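Disposing of stove and fire ash at home

Ash from a wood stove stays hot for longer than it looks. Embers buried in a full pan can still light paper the next morning, so treat every load as live for at least 80 hours after the last fire.

Use a steel bucket with a tight lid and a raised base. Plastic tubs, cardboard and vacuum cleaners are unsuitable, including the cyclone type. Stand the bucket outdoors on stone or concrete, clear of decking and of the bin store.

Empty the pan when the stove is cold to the back of the hand. Move the shovel slowly and keep the door of the room shut – fine ash travels further than expected. A dust mask is worth wearing if the pan is more than half full.

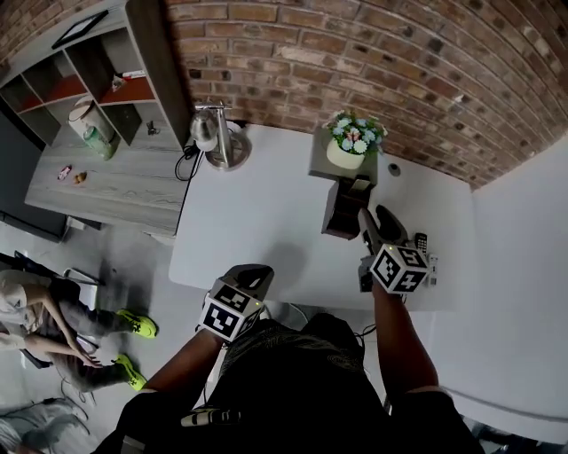
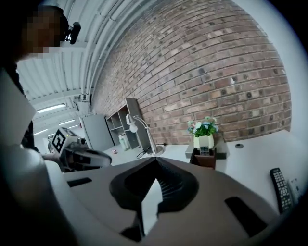
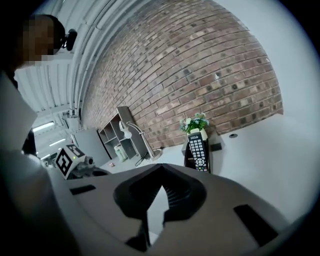

Wood ash and coal ash should be kept apart. Clean wood ash is alkaline and can go on the compost in thin layers, 400 grams at a time, with green waste between. Keep it away from potatoes, blueberries and heathers. Ash from painted or treated timber does not belong in the garden at all.

Coal and smokeless fuel ash goes in the general waste once cold, double bagged. In Plikilstead the collection crews will refuse a bin that contains ash without a bag, and the recycling centre takes it only in closed sacks.

Store dry wood ash under cover. Once rain gets in, it sets into a grey paste which corrodes galvanised handles and is unpleasant to shift. Rinse the empty bucket, wearing gloves, and let it dry with the lid off.

Check the door seal while the stove is out of use. A 7 mm rope suits the smaller Tilia models; measure the groove on anything else before ordering.

Trinidad Baluyot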